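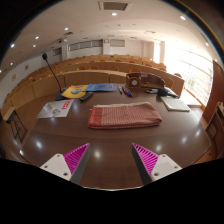 Lykkegaard Cloth, Red and White

A general-purpose cotton cloth for desks, lecterns and side tables. It has a fine red and white pattern with a solid red-orange band along the end, and it folds down to a flat rectangle that can be left out on the desk between sessions or kept in a drawer.

We sell this cloth mostly to colleges, training centers and meeting venues. The usual job is wiping down a glossy desk top before a speaker sets out papers. It can also be spread under a water jug, or laid over a microphone and remote control when the room is closed up for the night.

Details

Material: 100% cotton, woven
Pattern: red and white, solid band at the end
Finish: hemmed on all sides
Item name for orders: Lykkegaard Checked
Sold in: packs of 8

Care

Machine wash warm with similar colors. Wash separately the first 3 times, as the red can run a little. Tumble dry low or hang. Do not bleach. Fabric softener makes the cloth less absorbent, so leave it out if you plan to use it for wiping.

Use on polished wood

The cloth is safe on varnished and lacquered tops. Use it dry for dust, or slightly damp for marks, then go over the surface again with a dry one. For oiled wood, please try a corner first.

Folding

Lay the cloth flat, fold both long sides to the middle, then fold in half and in half again. Keep the band at the left and the stack will line up on the shelf.

Ordering

Packs ship from our Skuda warehouse. We keep more than 800 packs in stock through the school year. Orders over 3,000 packs are made to order and take longer, so write to us before placing one. Returns are accepted on unopened packs.

The plain white version, Tralledus, comes in the same size and can be mixed with this one in a single order. The Grastik shelf box holds one full pack of either.

For samples or a written quote, contact Antonina Nazarenko in sales.

Page updated 16 April 2020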